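Fostilitz House Supported Lodging: Progress Report to the Weerasinghe Fund
Reporting period two
2023-08-08

Summary

The lodging opened to its first guests in this period and has provided 2,842 guest nights. The house takes relatives of patients who are receiving long courses of treatment at Drestum and who live too far away to travel in each day. The furnishing work is finished, the referral system is running, and the laundry contract has been replaced. The back stairway is behind schedule and is covered in its own section.

Spending is within the approved budget on every line except utilities. We are asking for one change to the grant terms, set out near the end.
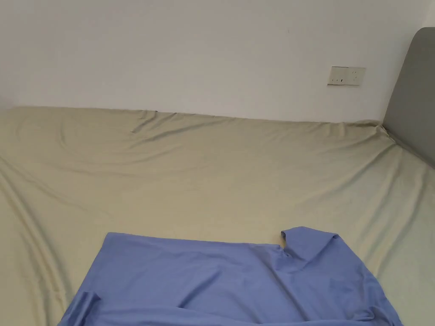 Bahman Mirzaei
Lodging Program Manager

Guests and referrals

We received 557 referrals. Most came through the social work desk at Drestum, and the rest came from patients' families who had heard of the house from other guests. The two routes are handled the same way. A family fills in the one-page form, the desk confirms the treatment dates, and we offer a room or a place on the waiting list within two working days.

The two-day target was met in 96 percent of cases. The misses fell mainly in the first weeks, when forms were still arriving by fax and were sometimes left in the tray over a weekend. Gayan Patwary moved the form to email after that, and he now keeps the waiting list in a shared sheet that the Drestum desk can read.

Stays have been longer than we planned for. The proposal assumed that a typical family would stay one week and then go home between rounds of treatment. Many prefer to stay through, especially those who come by bus. This means fewer room turnovers and less cleaning, but it also means the waiting list moves slowly. We have not set a limit on length of stay and would like to discuss this with the Fund before we do.

Rooms

All 13 rooms are in use. Each has a bed, a chair, a lamp, a lockable cupboard and its own thermostat. The beds were bought from Mikar under the quote included in our first report, and the last delivery came three weeks late. We held back the final payment until it was complete.

Two rooms on the ground floor have been fitted out for guests who use a wheelchair. The bathroom doors there were widened and the thresholds taken out. One shower drain was set too high and had to be redone by the contractor at no cost to us.

Guests have asked for more hooks and for thicker curtains on the street side. The hooks are up. Curtains are on order, and the cost will come out of the small items line.

Laundry and linen

Our first laundry contractor picked up once a week, which was not enough once the house was full. Sheets were coming back late and some did not come back at all. We ended that contract with the notice it required and now use a local service with three pickups a week. The price per pound is slightly higher. Losses have stopped.

Guests wash their own clothes in the two machines in the basement. These are free to use. Spyros Stojanović put up a sign-up sheet after complaints about loads being left in the machines, and there have been no complaints in the last two months. 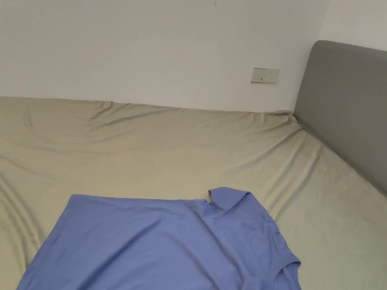 Back stairway

The proposal had the back stairway open by the end of this period. It is still closed. When the old treads were lifted, the contractor found that two of the supports below were rotted, and the city inspector asked for new drawings before work could go on. The drawings have been submitted. Obaidul Biswas is our contact with the inspector's office and expects a decision before October.

The front stairway and the elevator are both open, and the fire marshal has approved the house for its present number of guests on that basis. The top floor lounge will stay closed until the back stairway is finished.

Staffing

Sérgio Bastos joined as night manager. Before that, the night shift was covered by day staff on overtime, and this is why overtime is high in the first half of the period and close to zero in the second. The part-time cleaning post was advertised twice and has now been filled.

Budget and request

Utilities ran over because the boiler was left on its winter setting into the spring. The setting has been corrected, and we will cover the overrun from our own funds.

We request permission to move the unspent part of the furnishing line to the stairway. The total grant would not change. The contractor's revised quote is attached, along with the inspector's letter and the full statement of spending.

Plans for the next period

– Finish the back stairway and open the top floor lounge
– Agree with the Fund on a policy for length of stay
– Survey guests at checkout, using a short paper form
– Renew the laundry service for one year if the price holds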